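Two Arms, One Rack: Living With the Enia Kit
Speaker notes, Fotis Kouris, June 2019
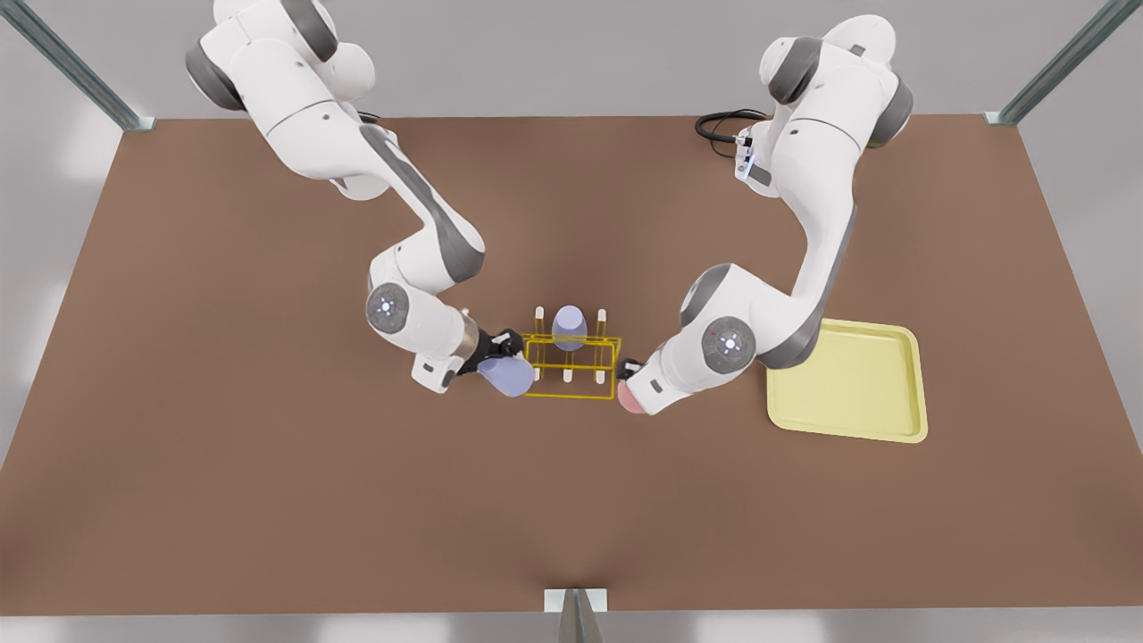 OK, so hi everybody, thanks for sticking around after lunch! I'm going to talk about the Enia two-arm kit, what you get when you sign up, and whether I'd pay for it again (mostly yes, I'll get to the grumbling).

Quick bit of background. I do line setup at Hanport, small stuff, a lot of racking and unracking. We'd priced a custom cell from Bakalis and just about fell over. Enia came in as a subscription: the arms, the grippers, and the simulator, which is the part I really want to sell you on.

(Pause. Ask who has used a simulator for real work.)

We had the sim running in May, before a single crate showed up. You rough out your table, your rack and your parts, and then you make all your dumb mistakes for free. I ran 234 tries on one bottle job and 41 of them ended with the arms in each other's way. That's a cheap way to find out your rack is too close to the middle!

Now the grumbling. The starter plan allows up to 100 saved layouts, fine, but only 5 people can log in. And the manual on handing parts from one arm to the other is thin. I called support twice. Nice folks, same PDF both times.

(Skip the pricing slide if we're running over.)

Soft parts are where I'd still want a longer trial. Ask for one before you sign, they gave us ours without a fuss.

OK, questions. Somebody grab the mic from the back row?

Related talks
Picking a Gripper on a Small Budget
Cemine Vision Add-On: First Impressions
Moving a Layout From Sim to Shop Floor

Contact the speaker | © 2019 Hanport | Back to top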